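2024-08-02

6 min read

Tomatoes, again. I came out with my coffee this morning thinking I'd pick a handful for toast and went back in with the whole front of my T-shirt full, held up like an apron, and a stripe of that green-yellow tomato plant stuff up both arms that takes three washes to come off. It's been like this all week. Back in April I was standing in the garage in a sweater, talking nicely to two trays of seedlings that looked like they'd been through a divorce, and now I can't get to the hose without knocking fruit off something.

I planted too many. I know I planted too many. The packet said sow a few extra in case of losses and I sowed the entire packet, and then there weren't any losses! Everything came up. I gave away what I could, left a tray at the end of the driveway with a sign on it (gone by lunch), and still ended up with every bed full and four more in buckets along the fence where the sun bounces off the neighbor's siding and cooks them.

So yesterday was ketchup day. I've been threatening to do it for years and never had enough tomatoes all at once. I drove over to Bredton first thing for vinegar and jar lids, because the lids I had in the drawer were the wrong size, as they are every single summer, and I buy the right ones and then the next summer those are the wrong size too. I don't understand where the jars are going. Got the big jug of cider vinegar, got mustard seed, forgot the cloves, went back in for the cloves, bought a peach while I was in there and ate it leaning over the steering wheel.

Then 20 pounds of tomatoes on the bathroom scale, in the laundry basket, minus the basket. It doesn't sound like that much until you have to core them. I set up on the back step with the bowl between my feet and listened to the ball game and by the fourth inning my thumb was pruned up like I'd been in the tub. The plums went fast. The big slicers are a pain, all shoulders and cracks, and half of what you cut away looks like it ought to be fine. I kept it. It's ketchup.

The recipe is from the little stapled cookbook the Heline garden club put out, the one with the orange cover that's mostly bar cookies. It says "cook until thick." That's the whole instruction! Cook until thick. I had the onions and the tomatoes going in the two big pots by noon, got it all soft, ran it through the food mill (my right arm is sore today, just the right one), and put it back on low with the vinegar and brown sugar and the spices tied up in a piece of old pillowcase. And then I waited for thick.

At two it was soup. At three it was soup. I went and did the sheets. At four I called it a sauce to be encouraging. Every window was open and the whole house smelled like a hot dog stand, and it got into the curtains, and it got into the clean sheets, which I slept in last night and dreamed about a parade. Around the time it should have been dinner I gave up and poured the lot into two roasting pans and slid them into a 200 degree oven with the door cracked open on a wooden spoon, and I wish I'd done that from the start. No spitting, no standing there. I stirred it when I remembered to, watched two episodes of the baking show, and by bedtime I could drag the spoon across the bottom and the line stayed put.

It made less than I was hoping. All that fruit, all that fuss, and what I got was one shelf of small jars that I keep going back in to look at. But the color! Darker than store, sort of brick, and it doesn't have that shine. I did the jars in the water bath, lined them up on a towel, and stood in the dark kitchen in my pajamas waiting for the lids to ping. They pinged. I love that sound more than I can explain to anyone.
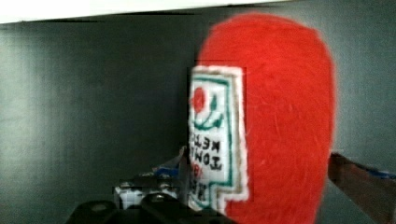 Does homemade ketchup need to go in the fridge once the jar's been opened? It does, straight away, and I try to finish a jar within the month.

I had it on eggs this morning and then on a cold potato out of the fridge, standing up. First reaction was too much clove. Second reaction, after the potato, was that maybe it's the right amount of clove and I've just been eating the squeezy kind my whole life. It's sharper than I'm used to and you can taste that there was an onion in there once. Next batch I'll take the spice bag out halfway, and use less sugar, and I want to try one with a roasted red pepper thrown in, because the peppers are about to do the same thing to me that the tomatoes are doing.

There will have to be a next batch. I looked out the window while I was washing up and the buckets are red again. I may do plain sauce with those and freeze it, if I can get the freezer door to shut, which depends on whether I'm ready to face the bag of rhubarb that's been in there since who knows when.

Other things from today so I don't forget. The bean trellis is leaning toward the shed and needs a stake before the next good wind. Something has been eating the lower leaves on the chard and leaving neat little windows. The zinnias by the gate finally opened and they are all pink, every last one, from a packet that said mixed. I watered at the wrong time of day again. Paid the water bill, $40 more than spring, and I'm choosing to think of that as the price of ketchup.

Hot tonight and no breeze at all. There's one jar that didn't seal, so that's the one in the fridge, and I'm going to go have some on a grilled cheese and put my feet up.

Recent entries
The zucchini I missed
Seedlings in the garage, a progress report
Rhubarb, and what to do with all of it
Trying to fix the back gate myself
A very small plum crop

Get new entries by email. Enter your address to subscribe. You can unsubscribe at any time.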